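3.2 The table and the box

I should say something about the furniture, because I spent far more of February thinking about it than I ever planned to. When I started this study of how people pack and unpack small containers, I figured any table would do. You put a box on it, you ask somebody to put things in and take things out, and you write down what happens. Well, no! The table turned out to matter a lot, and so did what was on it.

We settled on a plain white table with a smooth top and kept it for all 18 people. Everyone worked standing up. I had first wanted them seated (it seemed kinder, and my notes from the earlier Wellau study were all from seated packers), but people sitting down can't see into a box without craning, and they kept tipping it toward themselves to get a look. Standing, they simply look down. The office chair stayed off to the side for anybody who wanted a rest between rounds, and quite a few people took me up on that.

Then there was the box. I tried a lidded tub from Britine first and gave up on it after one afternoon, mostly on account of the noise. We went with an orange box, open, and light enough that it slid if you bumped it. I liked that it slid. A box that stays put lets you be as clumsy as you please, and I wanted to see how much care people took when the thing could get away from them. The starting spot was near the back of the table, in the center, so that everyone had to reach for it (Figure 2). 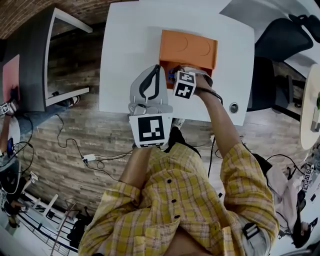 Figure 2. Reaching to the orange box at the back center of the table.

Reaching is where people started to differ. Going in, I thought height would explain most of it, and I had a whole paragraph ready about arm length that I've now thrown out. What I saw was more a matter of habit. Some people reached all the way out every single time, leaned back, and reached again. Others pulled the box toward them in the first minute and never pushed it back. I hadn't told them they couldn't, so I let it stand, and I marked those rounds as "moved" in the log. Out of 934 rounds, 70 got that mark, and they're counted separately in Section 4.

Heather Trevaskis, who went through the log with me line by line, thought I should have taped the box down after the first few of these. I see her point. It would have made the timing much cleaner. But I pack boxes at home, and I drag them around all the time, and a study of packing where the box can't be dragged seemed a little silly to me. We agreed to report the times both ways.

One more thing about the room. The table top has a round cable hole near one edge, and I asked people to keep small items away from that side. Only 16 of the 18 remembered, so I've added a line about it to the instruction sheet for the next round. The wording is in the appendix, next to the packing list.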